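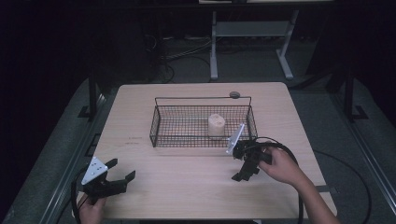

We rewrote our recording rules for the hand-held grippers over the break. Posting them as a thread, dated 2021-01-05, so I can point new people here and stop pasting the same email.

These cover two-handed tabletop work with small household items and containers. They don't cover anything on the mobile base. Liltthorpe has its own document for that.

Rule one is the start position. Both grippers are held over the table with the jaws open before recording begins. Hold still for 2 seconds, then go. The same pause comes at the end. If you skip either one, the take gets thrown out, even when the middle is good.

Cables. Each gripper's cable leaves the table on its own side, left to left and right to right. Leave a loop big enough that you can reach the far corner without a tug. If you feel the cable pull your wrist, stop the take and reset. Don't try to work around it.

The white mounting plates stay on for every take and nothing gets hung on them or stuck to them. No tape, no labels, no sticky notes. We lost 79 takes last March to a strip of tape and I'd like that to be the last time.

Wire baskets get their own section now, since they cause more rejected takes than anything else we use. Approach the item from above if there's room. If you have to come in from the side, keep the fingers clear of the mesh while they close.

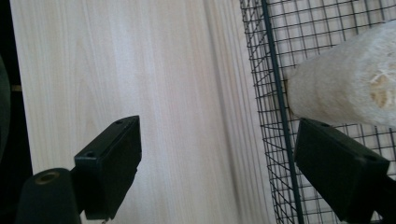 Gripper camera, loofah on the far side of the basket wire.

Mesh matters for the wrist cameras too. An item seen through wire is fine and we want some of those. An item that stays behind wire for the whole take is not. At some point before you grasp, one of the two cameras should have a clear look at it.

Soft items: close until the item is held, then stop squeezing. People tend to crush sponges because they can't feel them the way they would with their own fingers. Up to 11 grasps per sponge per session, then swap it for a fresh one and write the swap in the log.

Loofahs count as soft items. They also shed. Wipe the table between sets and check the finger faces for fibers.

If you drop something, keep recording. Pick it up if it landed on the table and finish the task. Mark the take as "recovered" in the log. If it went on the floor, end the take there and mark it "lost." Both kinds get kept. Please don't delete them yourself.

Fingers: check the screws before each session. A loose finger will still look normal on camera and will ruin the position data. Rarko's checklist has the order to do it in, and we use theirs unchanged.

Session length. 200 takes is the cap for one operator in one day. We had no cap before and the late takes were sloppy - fast approaches, no pause at the end, items set down half on the basket rim. Split it between two people if you need more than that.

Reviewing. You don't review your own takes. Swap with the other operator. Anything you can't agree on goes to Áine Mac Suibhne, and her call stands.

A few people asked whether the Plulla tasks follow the same rules. Yes, except the log format, where Mac Mathúna wants one line per item and we use one line per take. Fill in theirs for Plulla sessions and leave ours blank.

Someone also asked about gloves. Thin ones are OK. Use the same pair for the whole session and note it at the top of the log.

Still open: whether to fix the basket to the table for the harder tasks. I'm against it. A basket that slides is part of the job and operators should learn to steady it with the other gripper. I'll add to this thread when that one is decided.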